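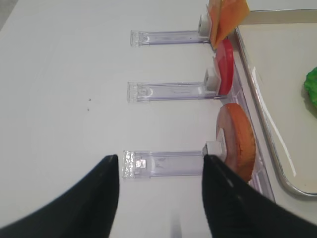

4. Cartas y réplicas de lectores

Antes de empezar: módulo Réplicas activado en Vodent (menú Ajustes > Módulos) y un usuario con permiso de editor. Con permiso de redactor se ve la bandeja pero no deja publicar.

4.1 Crear la bandeja

1. Entrar en Opinión > Bandejas > Nueva.
2. Nombre corto. Sin acentos ni eñes, que luego la dirección sale mal.
3. Elegir tipo: Carta, Réplica o Rectificación. Ojo, el tipo no se puede cambiar despues. Si te equivocas, borrar y crear otra.
4. En Artículo de origen, pegar el enlace completo. Obligatorio para Réplica y Rectificación, opcional para Carta.
5. Guardar. La bandeja aparece en gris hasta que entra el primer texto.

Nota: una bandeja por artículo. Si hay dos artículos sobre el mismo debate (el de la mezquita del barrio y la columna que lo contesta, por ejemplo), dos bandejas, y se enlazan en Relacionados.

4.2 Límites de extensión

Carta: 200 palabras. Réplica: 500. Se cambian en Opinión > Límites, pero el cambio solo vale para lo que entre a partir de ese momento – lo anterior se queda con el límite viejo.

El contador cuenta las citas textuales. Quien responde a un artículo suele citar párrafos enteros y se pasa enseguida. Opción «Excluir citas»: desactivada de fábrica, marcarla si se quiere.

PRECAUCIÓN: no recortar una réplica desde la bandeja sin marcar antes «Pedir conformidad». El texto recortado sustituye al original y no hay deshacer.
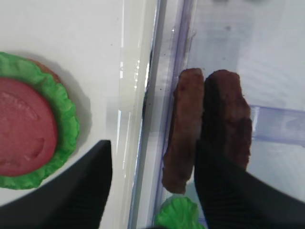
4.3 Verificar al remitente

1. Abrir el texto y pulsar Verificar. Sale un correo automático con un enlace.
2. El enlace dura 36 horas. Pasado el plazo, botón Reenviar.
3. Si firma una asociación o una comunidad religiosa, rellenar Entidad y Cargo. Los dos. Si falta uno se publica como particular.
4. Firma con iniciales o seudónimo: marcar Identidad reservada. El nombre real queda en la ficha, solo lo ve el editor.

Nota: el campo Confesión / origen viene en formularios importados de Gultby. Datos sensibles. No se usa para nada en Vodent, dejarlo vacío o quitarlo en Ajustes > Campos.

4.4 Filtro de términos

El filtro trae una lista de más de 4.000 términos, en tres niveles. Nivel 1 avisa, nivel 2 retiene, nivel 3 rechaza y manda correo al autor.

Recomendado: nivel 2 como máximo en Réplica. Un texto que denuncia un insulto lo suele citar, y con el 3 se va fuera sin que lo lea nadie de la redaccion. Para añadir excepciones, Filtro > Permitidos, una palabra por línea.

4.5 Publicar

1. Estado: Aprobada.
2. Elegir posición: al pie del artículo, o página propia. Al pie solo caben réplicas verificadas.
3. Título. No reutilizar el del artículo, el buscador los mezcla.
4. Vista previa, comprobar firma y cargo.
5. Publicar. Comentarios cerrados por defecto, se abren en la misma pantalla.

Si el botón Publicar sale apagado – falta la verificación o el artículo de origen. Volver a 4.1 o 4.3.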